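Stripping the floor sealer in the back hall
2018-07-09

The acrylic sealer on the back hall slab had been yellowing for two winters, and the strip next to the door had started to lift. I put off dealing with it until the new shelving arrived and there was no longer an excuse to leave the floor covered in boxes. These are my notes on the removal and the recoat, mostly so I can find them again.

The slab is power-troweled concrete, not very porous. The old coating was a solvent-based acrylic, two coats, applied by the previous owner. I know it was acrylic from the xylene test: a rag with a little xylene on it, left on the floor for a minute, came up tacky and the film under it had gone soft. An epoxy or a urethane would have stayed hard. Do the test in more than one spot. In my case the patch near the water heater did not soften at all, and after some scraping I found it was a different product, gray and much thicker.

For the acrylic I used Clorkex, the gel version. It is a slow stripper with little smell, and it stays where it is put. The label says to leave it on until the coating wrinkles. On my floor that took 41 minutes at the warm end of the hall and well over an hour by the door, where the slab is colder. I covered the cold end with plastic sheeting, taped at the edges, and the second pass there went much faster. The gel stops working when it dries out, and a thin coat dries out before it has done anything. Put it on thick enough that you cannot see the floor through it.

Scraping was done with a long-handled floor scraper, blade held low. The residue comes up as a soft, stringy paste. I bagged it and took it to the county drop-off with the used rags, which had been laid flat outside to dry first. Do not wad up solvent rags and leave them in a bucket.

The gray patch was the slow part. Clorkex did nothing to it after three hours. Morven Crichton, who used to sell coatings and still answers my emails, told me to stop buying stripper and grind it. I rented a small hand grinder with a diamond cup wheel and a shroud, hooked it to a vacuum, and the patch was gone by lunch. The ground area was rougher than the slab around it, so I went over the border with a finer wheel to blend it. You can still see the outline if you know where to look.

Rinsing matters more than I expected. The gel leaves a waxy film, and a new coating will fisheye over it. I scrubbed with Isent diluted 1 to 10, picked it up with a wet vacuum, then rinsed twice with plain water. After the second rinse I dripped water on the slab in several places. Where it beaded, I scrubbed again. Where it darkened the concrete and spread out, I left it alone.

Next came the moisture check. I taped down squares of clear plastic and left them overnight. No condensation under any of them. This is a crude test and it won't give you a number, but the hall has a vapor barrier under it and I was not worried enough to pay for probes.

The new coating is MacRitchie water-based urethane, two parts, satin. I chose it over another acrylic on account of hot tires and dragged equipment, both of which had marked the old floor. Mixing is by volume and the pot life is short. I mixed half batches. The first coat went down with a 3/8 inch nap roller, working toward the door and keeping a wet edge. The second went down the following morning. There is one lap mark in the first coat where I stopped to answer the phone, and the second coat did not hide it.

Coverage was worse than the data sheet claims. I had planned on one kit and used most of two, with the ground patch taking more than its share. Skukness had the second kit on the shelf, so I lost only an hour to driving. The leftover material cannot be saved once mixed, but the unmixed parts keep if the lids are clean. I wrote the date on mine.

Light foot traffic was fine the next day. I kept heavy things off it for a full week. So far it has taken a spill of brake cleaner, wiped up quickly, with no mark. A piece of masking tape left down for two days pulled nothing up, and the old floor would have failed that.

Total cost, with the grinder rental, was more than I wanted to spend, and most of the excess was stripper used on a patch it was never going to touch.

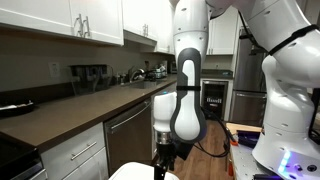 I still have the threshold to do. The film there is thin and mostly worn off, so I will probably sand it by hand and put down one coat with a brush. That has to wait until the door comes off for its new sweep, and I want it finished before November, when the slab at that end gets too cold for the urethane to cure.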